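Old tennis balls in the dryer -- do they really help with a down comforter?

Laundry & Linens board, page 1 of 1

quiltedmaple
Posted 29/06/2024

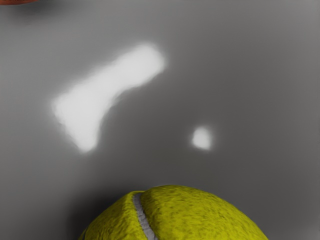

How do I get a queen-size down comforter fully dry without it turning into a bag of lumps?

Run it on low heat with a few tennis balls, and take it out every half hour to shake it and break up the clumps by hand. That's what my aunt told me on the phone, anyway, and she has been washing her own bedding since before I was born, so I'm inclined to listen. But I would love to hear from people here before I commit. The comforter is a Stougaard, a wedding present from my in-laws, 600 fill, and I have put off washing it for longer than I'm going to admit on a public board. The tag says machine wash, tumble dry low, and then nothing else of any use.

My dryer is a Cistia, the mid-size one, and it's not young. My worry is partly the comforter and partly the noise, as we have downstairs neighbors with a baby.

bess_in_the_valley
Welcome, quiltedmaple! Your aunt is a sensible woman. I do two comforters and a whole pile of pillows every spring and again in November when the heavy ones come out, and I have used tennis balls for all of it. Low heat, plenty of time, and don't trust the sensor setting, which will feel the dry cover and shut off while the middle is still damp as a sponge. Use the timed cycle. Mine takes most of an afternoon, and I just plan on being home that day with a book and something on the stove.

One thing I'd add is to run an extra spin before you move it over. Down holds on to water like you wouldn't believe.

Thulani Sibiya
I'm going to disagree a little, and I hope kindly. Tennis balls work, I won't say they don't, but they smell when they get warm. I did a set of pillows with brand new ones and the bedroom smelled like a bicycle shop for a week. My wife made me rewash the lot. Since then I've used wool dryer balls and been perfectly happy. They're quieter too, which matters with that baby downstairs.

bess_in_the_valley
Thulani, was that on low? I've never had the smell on low. I will grant you that mine are old and have been through the wash many times, so maybe whatever it is has long since gone.

Thulani Sibiya
Medium, I'm sorry to say. So part of that one is on me! I still like the wool better.

pennywhistle94
Wool balls are too light for a comforter, in my opinion. Fine for towels. I tried them on my daughter's comforter and they rode around in one corner of it like they were on vacation. You need a little weight to knock the clumps apart. If the smell bothers anybody, tie each tennis ball inside a clean cotton sock. It helps with the thumping and it keeps any dye off a white cover, too.

Xuân Mạch
Can I put in a word for the laundromat? We had the same trouble for years, a big comforter in a small dryer, and it didn't matter what we threw in with it. There simply wasn't room for it to tumble. Finally I took it to the place on Zerkthorpe Avenue and used one of the giant machines at the back, and it came out as fluffy as the day we bought it. It cost me 11 dollars with the wash, and I met a very nice lady who told me all about her tomatoes. If you can't fit your arm in on top of the comforter once it's loaded, your dryer is too small.

pennywhistle94
Now that I agree with. Room first, then balls.

quiltedmaple
Oh, you are all so kind, thank you! I went and did the arm test with the comforter dry, and there is room, but not what I'd call generous room -- and I suppose it'll be heavier and sulkier wet. So I think I'll go to the laundromat for this one and take the tennis balls along in socks. Does anyone have a detergent they like for down? I have half a jug of Brundlow, the regular kind.

bess_in_the_valley
Regular is all right if you go very light on it, a tablespoon or so, and rinse twice. No fabric softener, please! It coats the feathers and they go flat. And once it's home, drape it over a couple of chairs overnight before you put the cover back on. I always do, even when I'm sure it's dry.

Thulani Sibiya
Seconding the chairs. Keep the cat out of the room.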